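Setbridge Community Boards > Home & Kitchen > Dishes and Storage

Thread: Do you need matching bowls?

rahel_h
Posted May 28, 2025

My mother-in-law is moving to a smaller place and has offered us her good dinnerware. All of it. Meanwhile our cabinet holds six bowls from six different decades, one of which I'm fairly sure came with a plant in it. My husband says mismatched is charming. I say it looks like we robbed six people. I keep drifting back to plain pink. 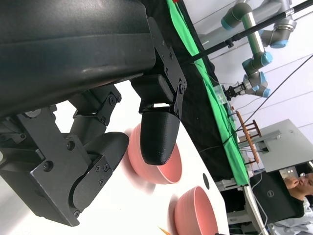
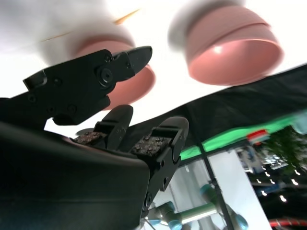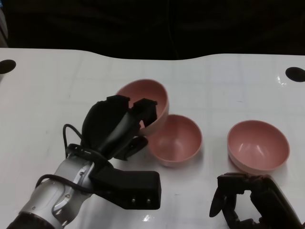
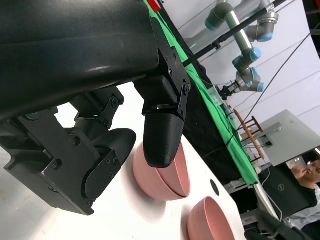
So, do I take the inherited set (cream, gold rim, hand wash only, a gravy boat the size of a real boat) or buy something simple in one color and live with the guilt?
Rahel Hollenstein

madigan707
Take the set. Free dishes are free dishes. You can hand wash six bowls in the time it takes to write a post asking whether you should.

canpolat_fan
Strong disagree with Kevin. Gold rim means no microwave, and a bowl that can't go in the microwave is a hat. I had a set like that for 3 years and ate my soup out of a measuring cup.

madigan707
You could heat the soup in a pot. They still sell those.

canpolat_fan
And then wash the pot. By hand, I assume, next to the gold rims.

bultus
Whatever you buy, check that it stacks. I bought four beautiful wide ones with a flared lip, and they sit in each other like drunks on a bus. One shelf, four bowls, no room for anything else. Straight-sided bowls take up half the space and you can get one out without moving the rest.

rahel_h
Bultus, this is the most useful thing anyone has said to me in weeks. The plant bowl does not stack with anything.

vemiler
Contrary opinion: color matters more than people admit. Oatmeal in a gray bowl looks like a punishment. I went all one color in October and my kids stopped fighting over who got "the good one." Now they fight about spoons.

madigan707
Pink, though? You'll be sick of it in a year. White goes with everything.

vemiler
White goes with everything the way a waiting room does.

canpolat_fan
Also, pick something they'll still be making when you break one, and you will break one. I'm down to 3 from 6 and the color was discontinued.

rahel_h
Update — she has now said the gravy boat is not optional. It comes with the set, and the set comes on Saturday. Kevin, I hope you're happy.

madigan707
Thrilled. What do you want for the plant bowl?

bultus
Measure your shelf before Saturday.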